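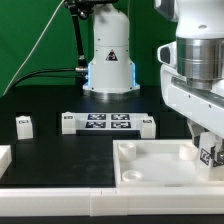 Ticket 231, walk-in cooler alarm, Hodville store, reopened. The alarm says the cooler hit 85 degrees overnight. I don't believe it. The butter on the top shelf was hard, the milk was fine, and the compressor had been cycling all night by its own log. Support's first reply told us to replace the probe, and we already did that in February on the last ticket. Before I buy another one I want somebody to look at the wiring. When a cable leaves a plug it should get some room to bend, like the black ones coming off the silver connector on the left, which go down in a curve. Ours comes out of the controller and turns hard against the door frame, and the installer put a staple right at the turn.

Setup: Bawa controller on the outside wall, Kultar probe inside near the evaporator, 12 feet of probe cable between them. Dallau sold us the whole thing and holds the service contract. Firmware is whatever Dallau put on it. The menu shows a version but the last digit is missing from the display, so I can't tell you.

Reply from Dallau support: "High readings are usually caused by the door being left open. Please remind staff to close the door."

The door was shut. The door switch has its own log, and it shows the door closed from 9:40 p.m. until the baker came in at 4:15 a.m. The alarm went off at 1:52 a.m. Even with the door propped wide open all night, I doubt that room would get to 85, given that the kitchen outside it was at 68. I'd like to know where the heat was supposed to come from.

Support then asked for the temperature history. I exported it and attached it. The reading sits at 37 or 38, jumps to 85 between one sample and the next, stays there for 6 minutes, and drops straight back to 38. A room full of cold food doesn't do that. I said so in the ticket and got a link to the page on door gaskets.

I checked the gasket anyway so that we could stop talking about it. Closed the door on a strip of paper at each corner and the middle of each side. It held everywhere. Gasket is fine.

Tried next:

Put a plain glass thermometer in a jar of water on the shelf beside the probe. Overnight it read 38 in the evening and 38 in the morning. No alarm that night, so this proves less than I wanted.

Power-cycled the controller, as requested. No change, no alarm for two nights, then another at 2:20 a.m. Support marked the ticket "resolved by restart" during the quiet stretch. I reopened it.

Moved the probe away from the evaporator fan, as requested. Alarm came back the next night. I moved it back to where the drawing has it.

Wiggled the cable. This was my idea and should have been the first thing anyone asked for. With the controller on its live screen, I pressed the cable at the staple with one finger and the reading went from 38 to 71, then to dashes, then back. Did it again and got 85. Pressing anywhere else along the cable did nothing. Tugging gently at the probe end did nothing.

Support says the reading moving under my hand "may be body heat." I was outside the cooler and the probe was inside it.

Pulled the staple. The jacket is flattened there and has a split on the underside that you can get a fingernail into. It may be that the cable shifts a little when the compressor kicks on and shakes the wall, but I haven't tested that and I won't claim it. Rerouted the cable through the upper clip with a loose bend and taped over the split for now. Two nights without an alarm. The last fix also looked good for two nights, so I am leaving this open.

What I'm asking Dallau for:

A replacement cable, not a replacement probe. If the two only come as one piece, say so in writing and credit us for the February part, which I suspect was never bad.

Someone to tell me why a damaged cable shows up as a high temperature when the manual says a sensor fault shows as dashes. We got both. If the controller can't tell a bad wire from a warm room, I'd like to know that before the next 2 a.m. phone call.

The drawing updated to show the upper clip.

Status: open, waiting on vendor. Please don't close this on another quiet night. The glass thermometer stays in the jar until the new cable is in.

Last updated: 3:10 p.m.

Contact the help desk | Copyright Dallau Service Portal | Back to top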